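## 6. Tarea «barrer a la bandeja»: preparación y ajuste

Antes de empezar: esto no es una escoba ni un recogedor. Es empujar piezas pequeñas por un tablero hasta el hueco entre los dos carriles negros. En casa lo hace cualquiera con la mano mientras habla por teléfono. Para el brazo sigue siendo de lo más puñetero del manual, leed todo antes de dar corriente.
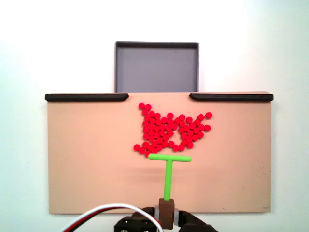

*Última modificación: 2026-09-14 · N. Pichler*

### 6.1 Montaje

1. Tablero horizontal, carriles en el lado de la bandeja. Comprobar con nivel, no a ojo.
2. Bandeja gris detrás del hueco. Centrada. Si queda desplazada, las piezas se van al suelo.
3. Empujador verde en T dentro del bloque marrón, hasta el tope. Tirar un poco: no debe moverse.
4. Cerrar la pinza sobre el bloque. Fuerza 37 en el panel Elgate, ni uno más.
5. Verter las piezas rojas en el tablero. Sin ordenar, el montón irregular es parte de la prueba.

> **PRECAUCIÓN.** Los cables hacen un bucle junto a la pinza. Girar la muñeca a mano, despacio, todo el recorrido, antes del primer ciclo. Si tiran, soltar la brida y dar más holgura.

### 6.2 Altura del empujador

1. Bajar la T hasta rozar el tablero.
2. Subir 2 mm.
3. Guardar como `z_barrido`.

**Nota:** demasiado alto y monta sobre las piezas. Demasiado bajo y raya la superfice. En Flarngate cambiaron el tablero dos veces por esto.

### 6.3 Ciclos de prueba

1. Modo lento. Parada de emergencia a mano, siempre.
2. Lanzar 14 ciclos seguidos sin tocar nada.
3. Entre ciclo y ciclo no recolocar piezas sueltas con el dedo. Tentador, ya. Pero falsea el resultado.

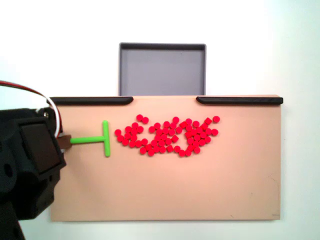 4. Apuntar las que quedan fuera de la bandeja al terminar, y en qué zona del tablero.
5. Si el montón se parte en dos, dejar seguir. El control de Fankhauser tiene que decidir solo si entra de lado o desde abajo.

### 6.4 Qué se puede esperar

El grueso del montón, bien. Las últimas piezas, regular: se escapan por los extremos de la barra y el brazo va y viene detrás de una sola. Una persona las junta de una pasada.

Para los clientes que preguntan si ya sirve para recoger migas de la mesa o virutas del banco: todavía no. Falta que funcione con otra superficie, otra luz y cosas que ruedan o se pegan. Lutside pide versión para taller en diciembre, de momento no prometer fecha.

### 6.5 Fallos frecuentes

- **La T gira dentro del bloque:** volver a 6.1, paso 3.
- **Se para delante del hueco:** recalibrar la posicion de los carriles.
- **Empuja en vacío:** limpiar la lente, repetir un ciclo. Si sigue igual, avisar a Nadja Pichler con el registro adjunto.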